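Table manners for grippers: my house rules for bowls and crockery
=====

*Last updated March 23, 2021*

I've been meaning to write these down properly ever since I started getting messages asking how we keep our crockery in one piece. The short version is that we don't always! But we break far less than we used to, and nearly all of that comes down to a handful of dull rules that live on a sheet of paper by the door. If you do bowl and plate work with hand-held grippers in an ordinary room, with a kettle's worth of household stuff round the edges, most of this should carry straight over.

## Before you pick anything up

Lay a cloth. A bare tabletop is noisy and slippery and a dropped bowl on it is a goner, whereas a cloth gives you a second chance. Pull the creases out towards the wall, not towards yourself, or you'll have a ridge exactly where your wrists want to travel. Patterned is fine, and I rather like a pattern, as it gives two people something to agree on ("put it back on the star").

Then check the finger pads. Press each one with your thumb and push sideways. If it creeps, it comes off and gets redone before the session, even if everybody's waiting. We tape ours with a cloth tape from Gastetti and I change it after 12 sessions whether it looks tired or not. Wipe the old glue off first. I skipped that for most of August one year and ended up with fingertips like toffee.
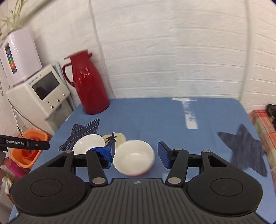
Next comes the bit people argue with me over, which is where the tall things go. My rule is that anything taller than a bowl stands at the back of the table, against the wall, and it stays there until the job is over. Jugs and flasks catch elbows. They also catch the side of a gripper, which is wider than your hand and sticks out in places your brain hasn't got used to yet. Basins and anything you're not using go off the table altogether.

## Two people, one table

This is where we had nearly all our chips and cracks, so it gets the most rules.

- Agree who has which bowl before either of you moves. Say it out loud, it takes two seconds.
- One reaches, the other waits with jaws open. Two grippers going for the same rim is how you get a nick.
- Come in from your own side. No crossing over!
- Sleeves pushed up or buttoned. Dangling cuffs and straps find their way into linkages.
- If you want to stop, say "stop" and hold still. Don't whip your hand back, that's when things go flying.

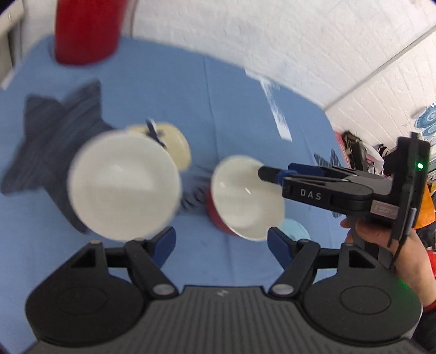 *Two bowls and two grippers on the blue cloth.*

The waiting one is harder than it sounds. When I first joined in at Devside I was forever helping, nudging the bowl a bit closer for the other person, and of course it was never where they expected it by the time they arrived. Hands off means hands off. If the bowl is in a silly spot, let them deal with the silly spot.

## Gripping a bowl without losing it

Bowls are awkward because they're all curve. Plates you can pinch at the edge and cups mostly have a handle, but a bowl wants to roll away from you the moment one finger touches before the other. So:

1. Line up with the rim first, then go down. Don't swoop.
2. Let both pads touch before you squeeze. If one side arrives early, back off and start again.
3. Squeeze until it stops sliding and no further. Glazed china doesn't need crushing.
4. Lift a little, pause, then carry on. The pause tells you whether you've really got it.

A tilted bowl is a different animal. You can either take it as it lies, one pad inside and one out, or tip it upright first and grip it afterwards. I say pick one way for the whole session and write down which. Our sheet has a little box for it (my Obradović notebook has squared paper, very handy for boxes), and we had 37 entries in there before I noticed that the two of us had been ticking it to mean opposite things. So do put the words next to the box as well. 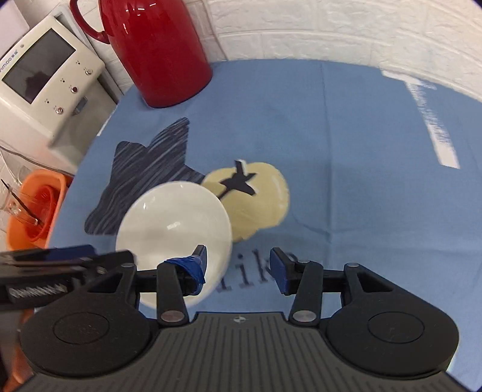

Watch what the spare finger is doing, too. It's very easy to be so pleased with the side that's touching that you forget the other one, and then you close up and it raps the china. I practise closing on nothing at all, slowly, 7 times before the first bowl. It feels daft and it does help.

## Letting go

Set the bowl down fully before you open. You want to feel the table through the grip. Open wide, wider than seems necessary, and go straight up until the tips are clear of the rim. Only then move sideways. If the bowl rocks, leave it to settle by itself.

I also have a rule that you hover for a slow count of 4 before the next go. I picked it up from the Wernia handbook we used to pass around, and it gives everyone a moment to look at where things really are now. 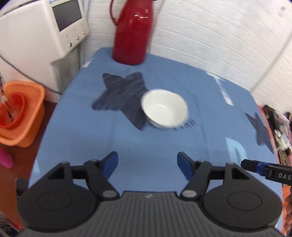 Milica wrote in to say she thinks the count is too long and that her lot gave it up in favour of a spoken "clear" from whoever has just let go. She finds people drift off during a silent count, and a word keeps them awake. I can see that working with two people. On my own I'd feel a bit odd announcing it to the room, so I'm keeping the count for solo work and trying her way when there's a pair of us.

## Putting away

- Run a fingertip round every rim. Chips are easier to feel than to see. Anything chipped goes in the bin, however fond of it you are.
- Wipe the pads with a barely damp cloth. No washing-up liquid, it leaves them slippy.
- Look over the pivots and nip up any that have worked loose.
- Store with the jaws open so the pads don't take a set.
- Shake the cloth outdoors and fold it the same way each time, then the creases fall in the same place.

Spare bowls live on the low shelf, stacked with kitchen paper between. Please don't stack the big ones inside the small ones, I've seen it tried.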